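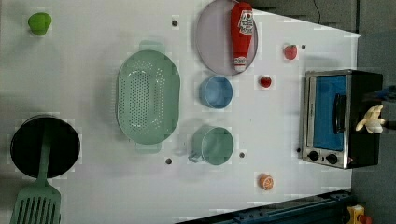
Play kitchen sort-out, with the green colander left of the middle

We're down to one table's worth of play kitchen stuff, and I love it! My trick is to lay everything out flat before a single thing goes back in a bin.

1. Group by size. Big pieces first (colander, pan, plate), then the cups, and the play food last - strawberries and banana peels slip under everything.

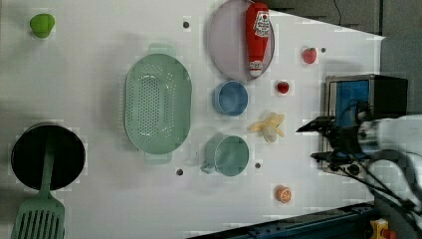

2. Wipe, then bin. I use a damp cloth and a drop of Munel soap, and give it all 17 minutes to air out on a towel. The colander holes want an old toothbrush. Food goes in one bin, dishes in the other, so 2 bins total - mine are the low Skerkura ones, and they slide right under the table. 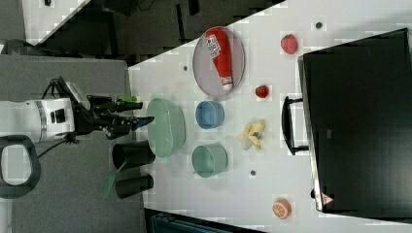 One reader wrote in to say that she keeps the play food in a mesh laundry bag and washes it in the bag too, bananas and all. I'm trying that in April!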